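Small Things, Sorted
Gallery - the Wimcombe apartment, January

These are notes and a picture from the bedroom part of a longer move. The apartment on Portela Street has 17 shelves, counting the two in the bathroom, and the rule we set was that every loose item in the bedroom had to be in a box, a bag or a drawer by dinner. The furniture went first and is on its own page. This page is for the small stuff.

Ha-rang Seok did most of the sorting. I wrote the labels and kept the list. The list ran to 182 lines by the end, and a good part of it is things smaller than a hand.

The method was plain. Pick one surface, put everything from the nearby shelves on it, and sort from there. We tried the floor and the desk before settling on the bed. The floor is hard on the knees and the desk is too narrow. A bed is wide, it is soft enough that nothing chips, and it has to be cleared before anyone can sleep, so the job gets finished.

Shoe boxes did most of the work. We had 14 of them saved in the closet, and they stack well on the Flikoren shelf if they are all turned the same way. The lids had mostly gone missing over the years. For soft toys and pouches a lid makes no difference. For anything with small parts we used zip bags first and then the box. 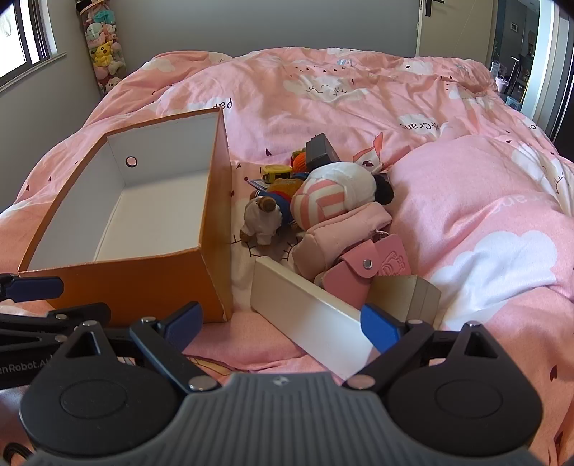
Bedroom, mid-sort. Orange shoe box at the left, small plush toys and pink pouch waiting on the cloud duvet.

The pile on the bed was the "keep close" group, meaning things that stay in the bedroom after the move and don't go to storage. The little bear in the white outfit is on that list, and so is the round toy with the pink and white stripes. Both are light and can go on top of anything.

The pink card holder with the silver snap got its own line. Cards are the easiest thing to lose in a move, so the holder travels in a coat pocket or a handbag and is never boxed. The zippered pouch can go either way. If it is empty it gets folded flat along the side of a box, and if it has things in it, it counts as a box of its own and gets a label.

The yellow toy car belongs with the shelf toys. We had a separate bag for those and it was full by lunch, so the late ones went in with the plush.

Electronics were the slow part. Every adapter and cable in the room was checked against the thing it runs, then tagged with a strip of masking tape. Anything without a match after two tries went into an envelope marked "unknown, keep until summer." There are seven things in that envelope now. I expect most of them will be recycled.

Knitted and fabric pieces were used as padding wherever possible. An orange knit, a hat or a pair of socks fills a corner as well as paper does, and it saves buying paper. Ribbons stay tied. Untied ribbons get into everything and come out creased.

Worn boxes are fine for this kind of load. An old shoe box with creases along the edges will still hold plush and pouches for years. We kept the stiff ones for books and for the Oltance lamp parts, which are heavy for their size, and used the softer ones on the bed.

A few numbers for anyone planning the same thing. One bedroom with a closet and a desk took us one full day with two people and a lunch break of 40 minutes. We used one roll of masking tape and two markers. The second marker was needed only because the first one was left in a box that had already been taped shut - it was box nine, and it is still in there.

Labels go on the short side of the box and not on the top. Once the boxes are stacked the tops can't be seen. We wrote the room first, then the type of thing, then a number that matches the list: "Bedroom, plush, 6." Ha-rang wanted colored stickers too, and we tried them on the first few, but they peeled off the older cardboard and we went back to marker.

What didn't fit the system: one tall mirror, a coat rack, and a bag of hangers. Those are on the hallway page with the other odd shapes.

Next pages in this set are the kitchen drawers and the hall closet. The kitchen one has more pictures. The list itself is a plain spreadsheet, and I can send a blank copy to anyone who wants the column headings.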